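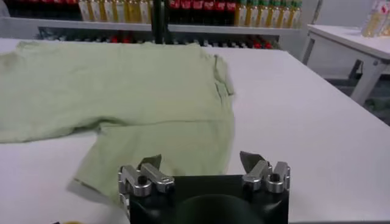 Green tee, round one, fingers open.

I have been rewriting our house rules for cloth folding this month, and I'm having way too much fun with it! We're at 1,158 logged folds now, and the old rules (one page, mostly written by me at midnight in June) were showing their age.

The big change is the start state. The old page said "place shirt on table." Well, Ratih placed it nearly flat every time and Bayu dropped it from shoulder height, and guess whose success rate looked better? So now the shirt gets dropped, it stays how it lands, and you keep your hands off the wrinkles. A doubled-over shoulder is a perfectly good start. I love those ones, they're where you find out if the policy knows anything about shirts.

Second, fingers open before the arm comes down to the cloth, and they stay open until the pads are at the height you want. Closing on the way down drags the hem, and then you've got a different shirt problem from the one you wrote in the log.

Third, and Syafiqah fought for this one: write down the failures in the same words every time. We had 51 different notes that all meant "grabbed two layers." Fifty-one! Now there's a short list of terms and you pick one. If none fits, you add a term and tell the rest of us.

Speed limits near people are their own page, and that page doesn't bend for a deadline. Stop button within reach of whoever is running the trial, tested before the first trial of the session, initials in the log. It takes a few seconds and I've stopped hearing grumbles about it.

Still open: when do we retire a shirt? Cotton gets softer with handling, and Bayu wants a cap of 70 folds per garment. I'd like to see numbers first. If your lab has a rule for this, please leave a comment, I'd really like to steal it.

Get new posts by email. Enter your address to subscribe. You can unsubscribe at any time.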